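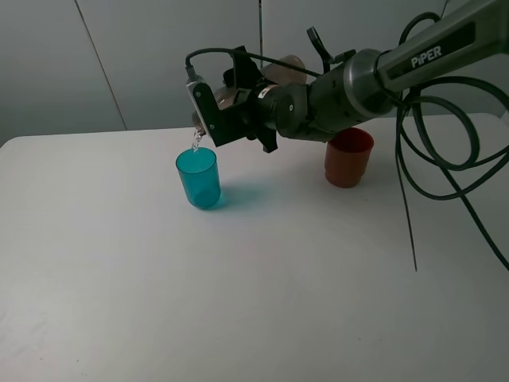
Runar 2 Weekend Duffel

Forty liters, two handles, one shoulder strap you will swear you don't need until the second ferry of the day.

We sewed the first Runar after Kazue Koyama's zipper gave out on a dock and her socks went on to see more of the coast than she did. The new one has a wider zipper and a separate pocket for wet swimsuits. It also has a pocket for the paperback you keep taking on trips and bringing home unread.

Fits under most bus seats. Doesn't fit under Botond Barta's motorcycle seat, and he'd like us to stop getting emails about it.

Weight: 771 g
Outside pockets: 4
Colors: moss, rust, ferry gray
Warranty: 5 years, airport baggage belts included

Moss is back in stock in April. Spare straps are sold separately, under Mokero.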